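I've been selling small furniture out of my shop for years, and the Haldane under-bunk desk set is the one I get the most mail about, so it finally gets its own page. It's a desk and a shelf unit made to live under a raised bed, for dorms, shared flats and kids' rooms where the floor space ran out a long time ago.

Let's start with the desktop. It's 104 cm wide in a light wood finish, and it takes a surprising amount of clutter! Mine has held a lamp, a shaver, a pile of chargers and a row of drinks all at once, and I still found a corner to write in. Please use a coaster, though. The finish is tough but rings from cold bottles are a pain to get out, and I speak from experience.

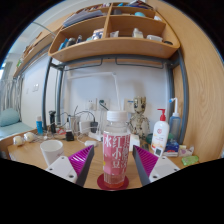
*The desktop in everyday use, with a drink on its coaster and Groot keeping watch.*

Cables are the thing people ask about most. The set has no built-in power, so you bring your own strip. I like mine pushed right to the back of the desk, where short charging cables can reach it and I can still get at the switch. If your wall sockets sit near desk height you're in luck — if they're down by the floor, order the Naditz cable clips with it (bag of 40, far more than you'll need, but they do get lost).

For light, pick a lamp with a thin stem and an arm that reaches sideways under the shelf. Big shades bump into things. I tried a chunky one for a week and kept hitting it with my head.

Now the shelf. It mounts under the bunk, up above the desk, and it's split into compartments so your shampoo doesn't end up mixed in with your homework. I'd put papers and books up top and keep the lower level for bottles, tubes and little boxes, the stuff you grab every morning.

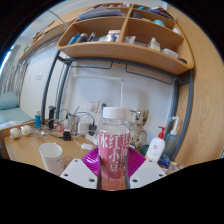 Putting it together took me one evening and a lot of tea. Fit the shelf before you slide the desk in, or you'll be working bent over like I was. The Fludmont hardware pack has every bolt you need, plus a couple of spares.

**The details**

- Desk width: 104 cm
- Desk and shelf set: 2590
- Extra shelf on its own: 900
- Finish: light wood
- Delivery: flat packed, by Dratia

The extra shelf is the same style as the one in the set. Stock is low on those and the next batch comes in October, so write to me first if you want two — I'll put them aside for you.

Page updated 02/04/2020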